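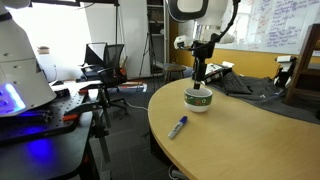

Chapter 4: Consent and the First Consultation

Most patients who ask about reconstructive or cosmetic surgery have already made up part of their mind. They may have read leaflets, spoken to a friend or seen their family doctor. The first consultation is where the surgeon finds out what they know, what they want and what they have misunderstood.

Consent is a process that starts at this meeting. The signature comes later. A patient who signs on the morning of the operation, with no earlier discussion, has had very little chance to say no.

This chapter follows Violeta Lagos, aged 27, who was referred to the clinic at Wallard for revision of a burn scar on her forearm. Her surgeon, Dorottya Mészáros, saw her twice before a date was set. We return to their notes in sections 4.2 and 4.5.

By the end of the chapter you should be able to:

- take a history that covers smoking, medicines and earlier scars
- explain common and serious risks in everyday words
- record what was said, including the choice to do nothing
- recognise when a second opinion is needed

Read section 2.3 on wound healing first if you have not already done so. The terms "graft" and "flap" are used here as defined there.

4.1 Before the patient comes in

Read the referral letter in full. Check whether the patient needs an interpreter, and book a room where the door can be closed. Allow enough time for questions.

Last updated: March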